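The Stand

The shop in Tosumville closed at six, but the light in the back room stayed on until after eight most nights that December. She had worked there for three years, framing diplomas and wedding pictures and once a baby's christening gown. The sign over the door still said Carrasco, though the family had sold the place long before she was hired and the new owner had never gotten around to a new one.

The job on the table was a display stand for a print. It had come in from Dresness, two hours up the road, packed between sheets of cardboard. The customer was a man who had written 800 words on the order form, most of them about his mother. She had read it standing up at the counter with her coat on. His mother had made the print in a night class. It had hung in the hallway of her house, then in her room at the home, and now he wanted it upright in clear acrylic, on his desk, with no frame around it. He did not want wood. He did not want a mat. He wanted to see the edges.

She had told him on the phone that it would take two weeks. He said that was fine. Then he called back the next morning and asked if it could be one.

So she stayed late. She laid out a clean white surface to work on, put on the radio, turned it off again, and took the protective film off the acrylic. It came away in one long piece, which pleased her. She wiped both sides and stood the panel up to look for scratches.
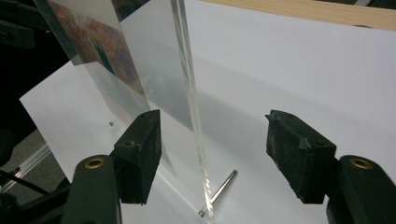

She had never been sure about acrylic. Glass was honest about its weight. You picked it up and you knew what you had. Acrylic took every reflection in the room and gave you back the ceiling light when you wanted to look at the picture. But it didn't break when a courier dropped it, and the customer had asked for it, and he was paying $688 for the stand and the mounting together. She had checked that number twice because it seemed high to her. The owner set the prices.

At seven the phone rang. She let it go and then picked it up on the last ring.

"It's me again," the customer said. "I wondered if you'd started."

"I've started."

"How does it look?"

She looked across the room at it. "It looks like a picture," she said. "It's going to be fine."

He was quiet for a moment. He told her his mother had always said it was leaves. His sister had always said it was a fire. They had argued about it at Thanksgiving for years and his mother would sit there and not help either one of them.

"What do you think it is?" he asked.

"I just frame them," she said.

He laughed at that, and thanked her, and hung up. She stood with the phone in her hand a little longer than she needed to.

Her own mother had not made things. She had worked in the billing office at Emano, the seed company, and had brought home pens. When she died there had been 67 of them in a kitchen drawer, all with the same green lettering, and her brother had counted them out loud because neither of them could think of anything to say. They each took one. The rest went in a box with the can openers. She still had hers somewhere. It had stopped writing a long time ago and she had not thrown it out.

She put the kettle on and ate a cracker over the sink. Outside a truck went by slowly with its hazards on. The heat had gone down for the night and she put her coat back on over her apron.

The part she liked least was the small hardware. The customer had asked for the pieces to come apart so he could take the print out if he ever moved, and that meant pins and no glue. She had ordered them in steel, and she moved to a sheet of white paper, where a dropped one would show up. She had learned that her first winter, when she spent an hour on her knees with a flashlight. Now one lay slantwise on the paper with the light running down the length of it, the head a bit wider than the rest, and the narrow strip of acrylic came down right beside it. It was a very plain thing. She thought it was a lot to ask of something that thin, to hold up a hallway and a room at the home and all those Thanksgivings. Then she thought that was a silly way to think about a pin, and she went to turn off the kettle.

She drank her tea by the window and read the order form again. Near the bottom he had written that his mother never signed her work, and that he had looked on the back, and that if there was a signature anywhere could the shop please let him know.

She took the form over to the lamp. She had already looked, the first day. She had found nothing but a strip of old tape and a number in pencil, 3,163, with a line under it. It could have been anything. It could have been a class number or the price of a car. She had not told him because it was not a signature.

She picked up the phone and called him back.

"There's a number on the back," she said. "In pencil. I don't know if it's hers."

"Read it to me," he said.

She read it. She could hear him getting up, and a drawer opening, and paper.

"Does she put a little bar through the middle of anything?" he asked. "On the sixes, or anywhere?"

"No," she said. "But the threes are flat on top."

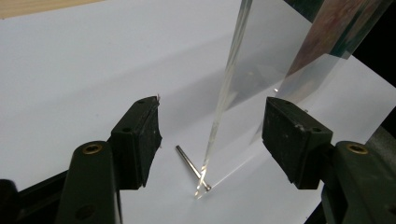 He didn't answer for a while. She pulled a stool over to the table and sat down. There was only the one small job left to look at while she waited, the silver pin on its white paper, and she left it where it was. She heard him put the drawer back.

"That's hers," he said. "She made them like that on checks."

"Do you want me to cover it when I mount it?"

"No. Can you leave it so it shows?"

"It's clear on both sides," she said. "It'll show."

He asked what time they opened. She told him nine, and wrote his name on the calendar by the door, and then went back to the table and sat down again with her coat on.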